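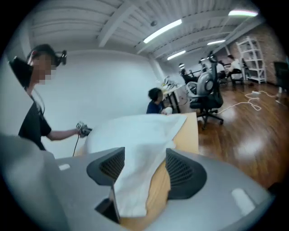
*White cloth on the corner of the table, between the two fingers of the gripper.*

## Zamer hand-held gripper kit: worth it for cloth folding?

**Iman Badawi**

Hi all, I'm thinking of buying the Zamer kit (two hand-held grippers, the head strap and the recording software) so a few of us can record towel and T-shirt folding for a robot arm we're putting together. We had a go with a pair in August and I rather liked them, but I've only had the one afternoon and it's a lot of money for us. My worries are the fingers, which have that mesh on the inside, and whether they'll hold up with thin cotton. Also the cables. I had one down the side of my neck and another dangling off the gripper and I kept catching it on the table. Does anyone use these day in, day out? Is the Gorkero one any better?

**kullus_bench**

We've had ours nine months, so I can tell you a bit! The mesh is fine on towels, lovely in fact, but thin T-shirts slide if you only pinch the very edge. Take a bigger bite, a good thumb's width, and go in at a corner hanging over the table. Much easier than picking it up off the flat.

The pads do wear. We changed our first set after about 200 folds, which I thought was a bit soon, and the new ones took me 17 minutes with the little key they give you. Zamer were nice about it on the phone but they didn't send any free ones, so order spares with the kit.

For the cable, run it up your forearm and put a loose hair tie round it at the elbow. Leave some slack or it'll tug when you reach. And have the head strap tighter than feels natural, mine kept sliding down when I looked at the table.

**Ezzat**

gorkero is lighter but the fingers are smooth, hopeless on cloth imo. good for cups and boxes. get the zamer

**pegbag**

Only tried the Gorkero so can't compare, sorry. I'd ask Zamer if they do a hire week before you pay for the lot. My shop let me do that and took the hire money off the price when I bought it. Do check which software version you'd be getting too, the old one made me restart after every single take and it drove me up the wall.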